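From: Shuzhen Duan
To: Estcombe Hall flowers list
Date: 2021-07-10
Subject: Re: Artificial stems for the foyer

Weerakoon wrote:
> Can someone confirm what colours we have before I order the
> vases? Last time the blue was darker than I expected. Also,
> are we still doing 8 arrangements or has it dropped to 6?

It's 6 now. The two for the side entry can wait until September.

The colours are red roses and pale blue hydrangeas. I'd call the blue closer to grey than navy, so plain white or clear vases would suit. The hydrangea heads are quite large and the stems are thin, so please don't get anything with a wide neck.

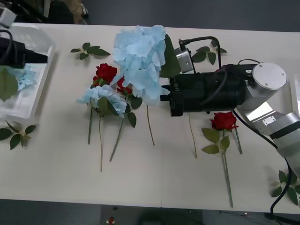

1. Sorting. Hydrangeas go in the clear plastic container, with their leaves. Roses stay out until we know the vase height.

2. Loose leaves. Keep the sprigs. They can fill gaps at the rim.

3. Trimming. Leave the rose stems long for now. I have side cutters if we need to shorten any.

4. Budget. We have $50 left for vases. If that won't cover six, get four and we'll use the old jugs from the Flondau Room for the rest.

Please reply to the list with the vase height when you have it.

Shuzhen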